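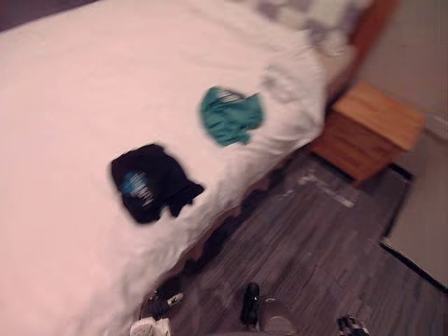 A black T-shirt and a teal piece on the white bedding.

Rajeshwari Namboodiri folds her laundry on the bed. She has a perfectly good table, she told me, and a counter on top of the dryer that the previous owners put in for exactly this purpose, and she uses neither one.

"The table is where the mail lives," she said. "The dryer counter is the wrong height, and it's dark down there. The bed is wide and it's soft and it's three steps from the dresser. Why would I carry everything twice?"

Namboodiri teaches a Tuesday evening class at the community center in Kollville called Clothes, Kept. It started as a mending class. People came to learn how to sew on a button and patch a knee, and by the second meeting they were asking her how to fit everything back into the drawer. She changed the name, moved the sewing to the last half hour, and the class has filled every session after that. The current one has 51 people signed up, split between two rooms, and she runs back and forth between them with a pile of T-shirts over her arm.

I took the class in January and loved it, so I asked if I could come talk to her about the bed business in particular, as it was the thing my group argued about the most on the drive home to Eltdale.

Her first rule is that the bed gets made before any clothes touch it. It doesn't have to be made well. Pull the cover up, push the pillows back toward the headboard, and let the sides hang however they want to hang.

"I don't need hospital corners," she said. "I need one big plain surface. If the blanket's all twisted up, I lose socks in it. I've found socks in there at two in the morning with my foot!"

She likes a white cover for this and has used one for years. Dark clothes show up on it right away, and so does anything bright, and the only things she ever loses are white undershirts. Her sister in Tusow has a busy flowered quilt and claims to have no trouble at all, which Namboodiri finds hard to believe.

Then comes the part I had been doing wrong my whole life. I used to carry the basket in, turn it upside down over the mattress and stand there looking at the mountain. Namboodiri never dumps. She takes out a few pieces, tosses them on the bed, deals with them, and goes back for more.

"A mountain makes you want to lie down next to it," she said. "Two shirts on a bed, anybody can fold two shirts. You'll do it before you've decided to."

And the tossing is fine, by the way. I had expected her to be fussy about it. She says a T-shirt can land in any kind of wad it likes so long as it doesn't sit that way overnight. She picks it up by the shoulders, gives it one hard snap, and lays it face down with the neck toward the pillows.

For printed shirts she has opinions. She folds them so the print ends up on the outside, on top, and then files them standing up in the drawer like records in a crate. Her son Jang used to pull out the entire drawer to find one particular shirt, and once the pictures were facing out he stopped. (He's nine. He now refolds the shirts himself, "in a shape I would call a burrito," she said, and she leaves them alone.)

"If it goes in the drawer and he can find it again, that's a folded shirt. I really mean that. I've had students almost in tears over their corners, and I tell them, close the drawer. Can you see the corners now?"

Anything with an elastic waist gets folded in half the long way first, then down from the waistband in thirds. She showed me this with a pair of running shorts so fast that I made her do it again. The waistband is the firmest part, so it goes on the bottom and the rest sits on it. I tried it at home that night on every pair of pajama pants I own and I'm a little embarrassed by how happy it made me.

We talked for a while about piles. She makes them by where they're going and doesn't sort by type at all, so a dish towel and a bathroom washcloth never end up in the same stack even though they fold the same way. The piles that leave the room go at the foot of the bed. The piles that stay go up by the pillows, on the dresser side.

What about the nightstand? I asked her this because mine is always buried.

"Nothing goes on the nightstand," she said, and it was the only time all afternoon she sounded like a strict teacher. "That's how it begins. You put one sweater on it, just for a second, and then you live with a sweater on your nightstand until spring."

She grew up in a house where the ironing was done on a folded blanket on the floor, and her mother and aunts sat around it and talked. She thinks that's the reason she has never minded laundry. She folds with the radio on and usually has company, either Jang doing his burritos or a neighbor who has stopped by and gets handed a towel. I got handed a towel, too. I got handed more than 9 of them before I left, and some napkins.

The mending half of her method happens on the bed as well. While each piece is flat, she runs a palm over it and looks at the hems and the underarms. Anything with a hole or a loose thread gets laid across the headboard. At the end she gathers up whatever is hanging there and takes it to the sewing box the same day if she can. Most weeks there are only one or two things, and a small hole takes her less time than it took to find.

"You've already got it in your hands," she said. "Look at it for a second. Say hello."

I asked what she tells people who just can't keep up, the ones with three loads behind them and another one in the washer. She thought about it while matching a pair of gray socks.

"Do the stuff you're wearing tomorrow. Fold that, put it away, and go have your dinner. The rest of it is clean. Clean clothes in a basket are not an emergency."

The next session of Clothes, Kept will have a third room, if the center can find the tables. Namboodiri has asked whether they might be able to find a bed.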